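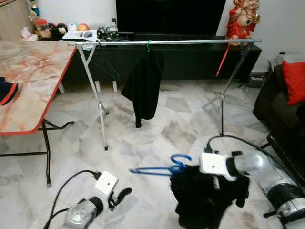

Home | Forum | Laundry & Fabric Care | Search | Log in

Black clothes turn gray after drying

stestivero_2
Hello all. I live in an apartment and dry everything inside. My black cotton shirts become dull after 7 washes, sometimes less. I wash at low temperature with Teda liquid. Is it the detergent or the drying?

Kobzar
Detergent, I am quite sure. You use too much and it stays in the cotton. Take half of the dose and add one more rinse.

Reiko Ebihara
I do not agree completely. For me the spin was the problem. I had it on 1,000 and the shirts rubbed on each other. Now I turn them inside out, spin slower, and put them on hangers while they are still damp. The shoulders also keep their shape.

Kobzar
Slower spin means two days of drying in October. Then they smell.

Reiko Ebihara
Not if you open the window a little and leave space between the hangers. Mine are dry by the next morning.

voleo83
Has anyone tried vinegar in the rinse? My mother did it always, but the manual of my Voleo machine says no because of the rubber.

stestivero_2
Thank you. I will try half dose first, and then the spin. No vinegar for now.

Last updated: 6 October 2005
Contact | Copyright Laundry & Fabric Care Forum | Back to top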